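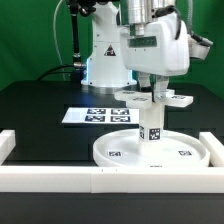

White robot arm on a black tabletop, green backdrop behind.

Flerham council has published its temporary accommodation spend for the last quarter. The number being passed about is £2,304 per household per month. I have been through the spreadsheet and would like to set out what is in that number, what isn't, and why it can't be compared with the one from last year.

First, the definition. Temporary accommodation is what a council provides while it decides whether it owes a homeless household a full housing duty, and afterwards while the household waits for somewhere settled. It doesn't include rough sleeping outreach or supported hostels paid for from a separate grant. Those have their own lines in the budget.

Flerham splits it into four types: its own stock, homes leased from private landlords, nightly paid self-contained flats, and B&B with shared facilities. The £2,304 is for nightly paid only. Several people have quoted it as the average across everything. The label is in the sheet, but it is in a merged cell above the header row and drops out if you open the CSV.

The figure is also gross. It is what the council pays the supplier. Some of it comes back as housing benefit subsidy from central government, and some is collected from the household as a personal charge if they are in work.

The subsidy is the part most worth understanding. For this kind of accommodation it is tied to local housing allowance rates from January 2011. Rents have moved since then and the subsidy formula has not. The difference falls on the council's general fund, the same pot that pays for libraries and bins.

So there are two separate questions. What does a placement cost, and what does it cost Flerham? The published sheet answers the first. The second needs the subsidy loss, which sits in a different return and is reported on a different timetable.

Now the denominator. A household that moves between two nightly paid flats in the same month is entered as two placements. If you divide the spend by placements you get a lower figure than if you divide by households. Last year's sheet divided by placements. This year's divides by households. Neither is wrong. They can't go on the same graph.

I asked about this. Hsiu-ying Chiang in the housing finance team replied the same afternoon and confirmed that the change came with the move to Pimska, the case management system. Pimska keeps one record per household and hangs placements off it. The old system did it the other way round. She is going to ask for a note on the page.

She also confirmed that last year's figure won't be restated. The old records have no reliable household key, so matching would have to be done by name and date of birth, by hand. I would have liked it done, but I can see why it isn't.

On suppliers. The sheet has seven columns and one of them is provider. Dovitz appears far more often than any other name. It is a managing agent, so the entries cover flats belonging to many different landlords. High totals against Dovitz tell you who raised the invoice. They don't tell you who owns the property.

What you can get from the provider column is length of stay. Nightly paid is priced for short use. The rate is higher than a lease because the supplier carries the risk of the flat being handed back the next morning. If a household stays for months, the council is paying for a flexibility that it isn't using.

Plenty of the Dovitz placements began before the quarter opened and were still running when it closed. For those, the nightly rate was paid for all three months without a change of occupant. That is a lease in everything but the price.

The obvious reply is "sign leases, then". The housing report by Yen-ting Hsiao that went with the spreadsheet deals with this in its second appendix. Landlords who were leasing to the council have been leaving as their terms end, and some of the same flats have come back through agents at the nightly rate. The council can refuse them, but it still has a legal duty to place the household that evening.

Hsiao's report recommends a fixed-term block contract: the council guarantees to pay for a set number of flats whether or not they are full, and gets a lower rate in return. This moves the empty-flat risk from the supplier to the council. It saves money if occupancy stays high. The appendix gives the break-even formula but leaves out the occupancy assumption, so I can't check the result.

I have asked for the assumption. If it comes I will add it to the end of this thread.

Wu House. It has come up in the replies, so briefly: the former office block is listed in the report as a possible conversion to council-owned temporary accommodation. Building works are capital spending. The nightly bill is revenue. They are separate budgets with separate rules, and "the price of the conversion would have paid for X nights" adds them together as though they were one.

The comparison that does work is annual borrowing cost plus running cost for Wu House, set against the nightly bill it would replace, net of subsidy on both sides. The report has the borrowing cost. Running cost is marked "to follow".

B&B, for completeness. Families with children aren't supposed to be in B&B with shared facilities beyond six weeks. The sheet has a start date but no household type, so you can't see from it whether Flerham is keeping to that. The national statistics do show it, by council, with a lag.

Things I would like in the next release — the denominator written out in words, the subsidy received alongside the gross cost, household type, and the label for each accommodation type in its own column where the CSV can keep it.

Correction to the post on personal charges: I said the charge is collected from households in work. It can also apply to households with other income above the benefit threshold. Thanks to the person who wrote in.

Someone asked whether the figure includes storage of belongings. It doesn't. Storage is charged to a separate code and appears under "homelessness prevention — other". I haven't looked at that line.

The report goes to cabinet in May. The spreadsheet is on the council's open data page under Housing, in the quarterly folder. Use the XLSX, as the CSV loses the labels.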